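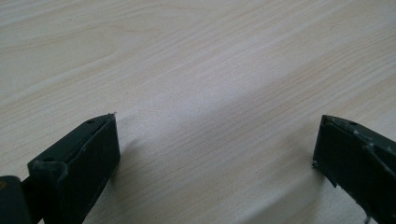 About Ravix

Ravix is a laundry and folding service in Clultcombe. We wash, dry, pair, fold and pack clothes for households, two care homes and the boarding house at Msimang School. We started with one washer and a folding table in the back of a rented shop on Grallent Street, and we are still at the same address, with the shop next door added on.

Most of our customers come to us for the folding. Washing machines are easy to find. A bag that comes back sorted, with the socks matched and the shirts all folded to one width, saves an evening of work at home.

How we work

Every bag gets a numbered tag at the counter, and the tag stays with it until pickup. Loads are never mixed between customers. After drying, clothes go to the folding tables, which have a pale wood-grain top. Dark lint shows up well on it and so does a stray button. Tables are wiped down between bags.

Small knits are done last. Socks, cuffed hats and gloves are turned right side out, checked for holes and rolled or folded flat, whichever the customer has asked for on the card. Odd socks go in a paper envelope marked with the tag number. We keep unclaimed ones for 70 days.

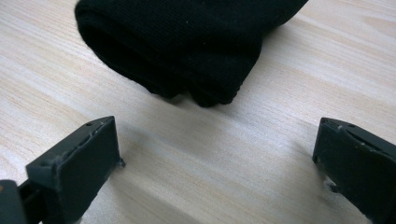
Black knit on the tabletop.

Black items are washed separately in cold water and turned inside out first. If you would like them air dried, check the box on your card - this adds one day.

We handle 300 bags in a normal week and a few more in March, when the winter bedding comes in. There are 15 of us, most working part time, and everyone learns folding before anything else. New staff spend their first two weeks at the tables with towels and pillowcases, then move on to shirts and knits.

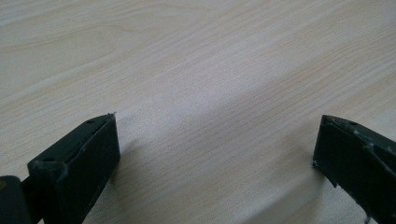 OUR WORKSHOP

The folding room is at the front of the building. You are welcome to stop in during counter hours and see how the work is done. Bring a bag if you have one ready - no appointment is needed. School and care home accounts are set up by phone or at the counter.

Page updated 22 September 2021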